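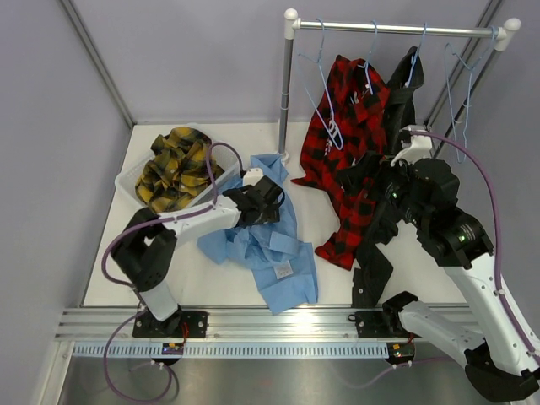

Consejos para grabar demostraciones con ropa y perchas

Estos consejos salen de las sesiones de Plornwood con dos brazos sobre mesa. Los recogió Eirini Mavromatis y los fuimos corrigiendo entre todos. Sirven para quien teleopera y para quien prepara la mesa entre un episodio y el siguiente.

Antes de empezar

Pase un paño seco por la mesa y retire pelusas e hilos sueltos. Las etiquetas de cuidado se dejan puestas. Al principio las cortábamos y el modelo se confundía después con cualquier prenda que llevara una.

Compruebe que el pie del perchero esté firme. Si baila, una lámina fina de goma debajo lo arregla. No lo pegue con cinta de doble cara, que deja restos y cuesta quitarla.

Repase los cables de los dos brazos. Tienen que llegar con holgura hasta el punto más lejano de la mesa sin rozar la ropa. Una pinza cada palmo en el antebrazo es suficiente; en el codo conviene dejar un bucle amplio.

La ropa

Mezcle prendas lisas y de cuadros. En la primera tanda, de 242 episodios, usamos casi todo liso y los cuellos de las camisas de cuadros salían mal localizados. Rodel Quiambao rehízo la tanda con franela y mejoró bastante.

Las prendas oscuras necesitan más luz lateral. Suba la lámpara antes de tocar la exposición de la cámara, y no cambie la exposición a mitad de una tanda.

Lave la ropa nueva dos veces antes de usarla. El apresto la deja rígida y cae de una manera que no se repite. Nada de suavizante: la tela resbala en los dedos de la pinza.

No planche. Las arrugas forman parte de lo que hay que aprender. Para desordenar una camisa, levántela por un puño, suéltela desde la altura del codo y déjela como caiga. Si la coloca a mano acabará poniéndola siempre igual.

Las perchas

Las de alambre son baratas y se doblan. Enderécelas con unos alicates de punta plana al terminar el día, apretando cerca del gancho y no en mitad del hombro. Deje alguna un poco torcida, porque en una casa también las hay.

Deje también alguna percha vacía en la barra y varíe su sitio. Si la vacía está siempre en el mismo extremo, el sistema aprende el extremo y no la percha.

Durante la grabación

Agarre por el cuello o por la costura del hombro. Por la manga, la prenda gira y el segundo brazo llega tarde.

Al descolgar, primero hacia arriba y luego hacia delante. Tirar directamente hacia abajo arrastra la percha, y en las camisas abotonadas puede saltar un botón. Desabroche el primero si el cuello es estrecho.

Mueva los dos brazos al ritmo que llevaría con sus propias manos en una tarea tranquila. Las pausas largas para pensar estropean el episodio. Si se queda en blanco, corte y repita.

Los errores pequeños se conservan. Si la camisa se cae y la recoge, siga grabando y ponga la marca «recuperación». De los 881 episodios de abril conservamos 621, y Revathi Krishnan rescató después varios descartados que solo tenían un agarre fallido bien corregido.

Cuándo descartar

Mano de una persona dentro del campo de la cámara.
Percha en el suelo y fuera del alcance de los dos brazos.
Cable enganchado en una prenda.
Pinza cerrada sobre el borde del cesto.

Etiquetas

Escriba la instrucción en lenguaje corriente: «descuelga la camisa negra», «mete la camisa azul en el cesto». Evite los códigos de inventario. Ah-rin Ki revisa las frases y pide al menos dos redacciones distintas por tarea.

Anote el estado inicial antes de mover nada: qué cuelga, qué está en la mesa y qué hay en el cesto. Después de cuatro repeticiones es fácil equivocarse de memoria.

Descansos

Cambie de operador cada 46 minutos. Pasado ese tiempo los agarres se vuelven bruscos y se nota en los datos. Quien descansa puede doblar la ropa de la tanda anterior o enderezar perchas.

Al acabar

Lleve los brazos a la posición de reposo antes de cortar la corriente. Limpie las almohadillas de la pinza con un paño apenas humedecido, déjelas secar abiertas y vacíe el cesto. La ropa se guarda en las cajas del estante bajo, con las prendas de cuadros aparte.

Última revisión: 10/10/2018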